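Network Notes: Changes to Backup Retention and Restore Requests

The move from nightly full backups to the new incremental schedule is complete for all shared drives at the Kneath site. Otilley follows in November. This item covers what has changed for people who store files on those drives, and what has to be checked before the second site is switched.

Under the old arrangement a full copy of every shared drive was written each night and kept for 12 days. The copies were large, the backup window ran from 11 p.m. until well into the morning, and anyone opening a large spreadsheet before 8 a.m. noticed the effect. A file deleted by mistake and missed for two weeks was gone.

The new schedule writes one full copy a month. Between full copies, only blocks that have changed are written, once every hour during the working day and once at 11 p.m. Hourly copies are kept for 5 days. The 11 p.m. copies are kept for 90 days. Monthly full copies are kept for a year and then removed, except for the finance and contracts drives, which follow the records policy and are handled separately.

The practical result is that a file saved this morning and damaged this afternoon can usually be brought back with less than an hour of work lost. After five days that detail is dropped, and the choice is limited to the version that existed at the end of each day. Anyone who needs a particular mid-day version should ask for it early.

Two limits apply. Files that are created and deleted between one hourly copy and the next are never captured. Files held open by a program that locks them are captured in their last saved state, so changes that exist only on the screen are not included. Database files belonging to Vidix are excluded from the shared drive schedule entirely. Vidix makes its own export at 10 p.m., and the export folder is what gets copied. Restoring a single Vidix record from the export is possible but slow, and the request has to come from the records desk.

Restoring a file yourself

On Windows, right-click the folder that held the file, choose Properties, and open the Previous Versions tab. The list shows the hourly and nightly copies with their times. Open the copy first to check that it is the right one, then drag the file to a new location. Avoid the Restore button on the tab. It puts the entire folder back to the earlier state and overwrites everything saved there in the meantime – including other people's work.

If the file was renamed before it was lost, look for it under the old name in the older copies. If the whole folder was moved, go to the folder one level up and look there. The Previous Versions list belongs to the location and does not travel with the files.

Mac users do not have the tab. Send a restore request with the full path of the file, the last time it was known to be good, and where the recovered copy should be placed. "The budget file from last week" cannot be searched for. A path copied from the address bar can.

Path length

The most common fault during the Kneath changeover was path length. The backup software skips any file whose full path is longer than its limit and records the skip in a log. The first run skipped files in 23 folders, nearly all of them in project archives where each level of the tree repeated the project name in full. The Skirkaretti archive was the worst, with the name appearing at every level down to the individual drawings. Shortening the top two folder names cleared most of the errors, and the links that pointed to the old names have been updated.

Otilley has deeper folder trees than Kneath, and the same fault should be expected there. Folder owners at Otilley will receive a list of the affected paths before the switch. Please shorten the folder names near the top of the tree first, as one change there shortens every path below it. Leave file names alone where drawings or contracts refer to them. Do not use a zip file as a way around the limit – a zipped folder is copied as a single file and cannot be searched or partly restored.

Local drives

Nothing on a desktop or laptop drive is covered by this schedule. That includes the Downloads folder, the desktop itself, and any folder created directly under C. Documents is covered only where it has been redirected to the shared drive. To check, right-click Documents, choose Properties, and read the Location tab. If the path starts with a drive letter other than C, it is redirected. If it starts with C, move anything that matters.

The same applies to USB sticks and external drives. They are fine for carrying a copy from one building to another. They should not hold the only copy of anything.
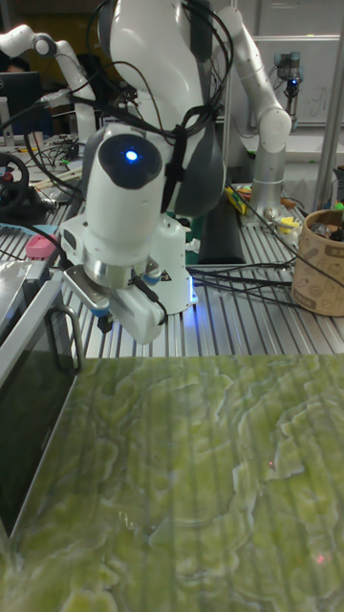
Restore tests will be run monthly at both sites once Otilley is on the new schedule. A sample of files is taken from each drive, restored to a separate location, and compared with the original by checksum. Folder owners may be asked to open a restored file and confirm that it reads correctly, particularly for older formats that the help desk has no software for. Results are posted on the network status page under Backups, with skipped files listed by drive.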